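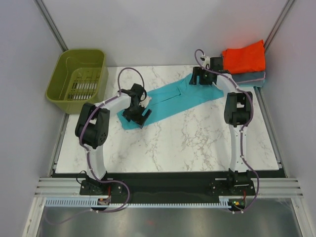 Aiman Hartono asked at the last site meeting whether the laundry could stay open later on weekdays, and said that people on the day shift at the packing plant get home after we lock up and end up washing sheets in the bathtub.

August 22, 2021 | By Sutrisno Khoo

Filed under: Grantee Reports, Housing & Neighborhoods

Curik Shared Laundry and Linen Loan: progress report to the Zuvov Fund

I am putting Aiman's point first as it affects the request at the end of this report. The current hours were set before we knew who would be using the place. We assumed most users would be parents at home and retired tenants. They do come, mostly in the morning, but the busiest stretch is the last hour before closing, when there is usually a line for the dryers.

Use of the laundry

The laundry on the ground floor of the Pasaribu building has now been open for the whole of the reporting period apart from one closure, described below. We have 33 households registered. Registration is free and takes one form, which we shortened in the spring after people kept leaving the second page blank. The question about household income is gone. You told us you did not need it, and it was putting people off.

Users pay per load. The price has stayed where it was. We looked at raising it for the large washer and decided against it for this year, as the large washer is what people use for blankets and bedspreads, and those were the items they told us they could not manage at home.

Linen loan

The loan shelf was the smaller part of the application but it has taken up more of our time. Tenants can borrow sheets, towels and blankets when they have family staying, when someone is home from the hospital, or when they have just moved in and have very little. Loans are for 2 weeks and can be renewed by phone.

Returns have been good. Some items come back stained or torn and we mend what we can. Towels wear out faster than we planned for, mainly along the hems, and the cheaper ones we bought at the start were a mistake. The replacements are heavier. They take longer to dry but they are holding up.

Fitted sheets are a problem of a different kind. Mattress depths vary more than we expected and the standard size does not stay on the deeper ones. We have started writing the depth on a tag sewn into the corner so that people can check before they take one home.

Folding is done at the counter after each return so that the shelf can be kept by size. Before we did this, borrowers were pulling out everything to find a double sheet, and the shelf was a mess by noon.

Closure in the spring

We closed for 3 days when the drain behind the washers backed up. The cause was lint and a broken trap. The plumber replaced the trap and added a strainer that can be lifted out by hand. Staff now clean it at closing – a job that takes a few minutes and is on the checklist by the door. The landlord paid for the pipe work. We paid for the strainer and for the extra cleaning of the floor, and both are charged to the maintenance line.

One load of a tenant's clothes was damaged by the backed-up water. We paid for these out of general funds, not out of the grant.

Equipment

The washers are working well. One dryer has a worn door seal and runs longer than it should. Plullow, who supplied the machines, have agreed to replace the seal under warranty but the part has been on order for some time. I have been calling them weekly. In the meantime the dryer is in use with a note on it telling people to allow an extra cycle, and we refund the second cycle.

Spending

Spending is close to the budget you approved. Electricity is over, and the slow dryer is one reason for that. Water is under. Detergent is under as well, since most people prefer to bring their own and we had budgeted to provide it. The training line has not been touched. The mending class was put off twice, once for the closure and once because the sewing teacher had to be out of town, and it is now set for September.

With your agreement we would like to move $1000 from detergent and training into staffing. That would cover a later closing time on weekday evenings through the end of the grant year. The class would still go ahead with what remains in the training line. I can send the worked figures if you want to see them before deciding.

Still to do

The shelf labels need to be redone in larger print. Several of the older tenants have asked for this. We also need a written rule on how long we keep unclaimed laundry. At the moment it goes into a bag in the back office, and the bag is full.

The lease on the ground-floor room comes up for renewal next year. The owner has said informally that he is happy for us to stay on the same terms, but we have nothing in writing yet – I have asked for a letter and will forward it when it comes.

If the change in hours is approved we can start the week after we hear from you. The notice for the lobby is already drafted.

Last updated: September 2021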